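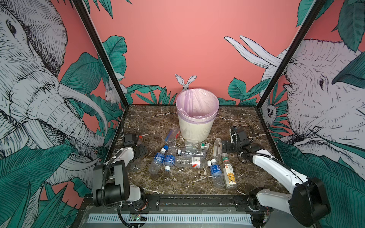

4. Results: Where Guests Put Their Waste

4.1 Response and sample

The questionnaire was sent to 2000 households that had stayed at least one night in a small guesthouse in Stultier, Listthorpe, or Garrido during the previous season. A total of 1204 forms came back. Of these, 666 were complete enough to be used in the analysis of waste habits; the rest left out one or more of the questions on the kind of room or the length of stay. Incomplete forms were kept for the questions on general satisfaction, which are reported in Section 5.

The three towns differ in ways that matter for the reading of the results. Stultier is a coastal town with a short summer season and many family rooms. Listthorpe is a market town where most guests stay for one night on their way to somewhere else. Garrido has a longer season and a larger share of older guests, many of whom return to the same house each year. Curbside collection of bottles and cans exists in Stultier and Garrido. In Listthorpe, owners have to take recyclable material to the depot on the Skanent road themselves.

4.2 Finding the wastebasket

Respondents were first asked whether they had been able to find a wastebasket in the room without looking for it. Most said yes. Those who said no gave similar accounts in the open comments. The wastebasket was inside a cabinet, behind a door, or under a desk where the chair had to be pulled out first. Several respondents wrote that they had used the shopping bag they came with and left it by the door when they checked out.

A second group of comments concerned appearance. In rooms with plain walls and plain furniture, guests seldom mentioned what the wastebasket looked like. In rooms with strong patterns the comments were more mixed. Some guests took a decorated container for a vase or a planter and were unwilling to put anything in it. Owners in Garrido had met the same problem and mentioned it in the interviews before they were asked. One owner had moved the containers from the floor to the counter beside the kettle and reported fewer wrappers left on the nightstands, although no record was kept of this.

Light-colored containers with a textured surface were named by owners in all the towns as a common purchase, mainly for reasons of price and ease of cleaning. A container of this general type is shown in Figure 3.

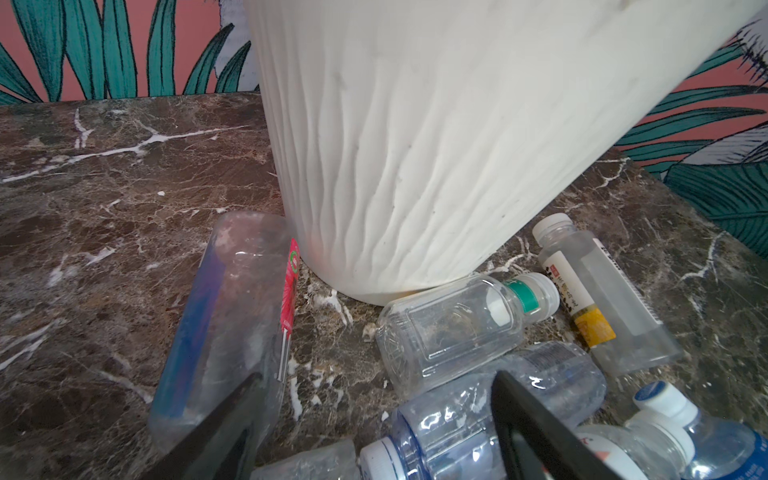

Figure 3. White wastebasket with wavy vertical ridges on a dark brown marble countertop, with leaf-patterned wallpaper behind.

Owners disagreed about texture. Those who cleaned the rooms themselves said that ridges hold dust and have to be brushed. Those who employed cleaning staff were more likely to say that a textured surface hides scratches and can be kept in use longer than a smooth one. We did not measure either claim.

4.3 Size and emptying

The size of the container had less effect on reported behavior than we had expected. Guests who stayed a single night rarely filled even a small one. For stays of several nights, what mattered was how often it was emptied. Daily emptying had been the rule in most of the houses until a few years ago. Many owners have since changed to emptying on request or every other day, in part to save on liners. Guests in Stultier were the most critical of this change, and families with young children more than others.

Drink containers took up most of the space in the rooms where owners agreed to keep notes for us. Owners described the same pattern in each town: food packaging is folded or pressed down by the guest, while bottles go in as they are and fill the basket quickly. An owner in Stultier had put up a card asking guests to crush their bottles and replace the caps. The card was taken down after one season. Some guests had crushed bottles that still held water, and the carpet had to be dried.

The condition of bottles also affects what can be done with them later. In Garrido, the collection company accepts crushed bottles with the rest of the plastics. The depot at Skanent accepts them too, but the return machine at its entrance does not, and guests who want a deposit back have to bring bottles in their original shape.
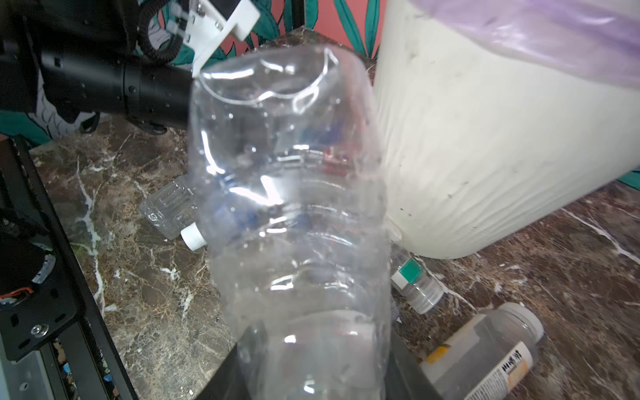
This difference between the two systems was poorly understood. When asked whether a crushed bottle could be returned for a deposit in the town where they had stayed, more respondents answered "don't know" than either "yes" or "no." Owners were better informed, but two of those interviewed in Listthorpe gave answers that did not match the rules posted at the depot at the time.

4.4 Separate containers

Few of the guesthouses provided more than one container in the room. Where a second one was provided, it was usually meant for all recyclable material together. Respondents who had stayed in such rooms said they used it, but the owners' notes give a less favorable picture. Paper cups, tissues, and fruit peel were often found in the second container, and many owners ended up sorting the contents by hand before collection.

Placement again seems to explain part of this. In most rooms the second container stood in the bathroom or near the entrance, away from the first. Guests used whichever one was closest to the bed or the table. In the few houses where the two containers stood side by side, owners reported less mixing. The number of such houses is too small to support a test, and we report the finding only as a direction for later work.

Labels were present on some of the containers. Owners who used them preferred short printed words to symbols, which older guests in Garrido had found hard to tell apart. Foreign guests may need symbols, however, and our questionnaire was sent out in one language only. Their habits are therefore not well covered by the sample.

4.5 Season

Owners' notes were kept from June through December. The amount of waste per occupied room fell after September in Stultier, where day visitors and beach supplies account for much of what is thrown away. Listthorpe showed little change over the period. In Garrido there was a rise in December, made up for the most part of gift wrap and cardboard, and most of it was left beside the container.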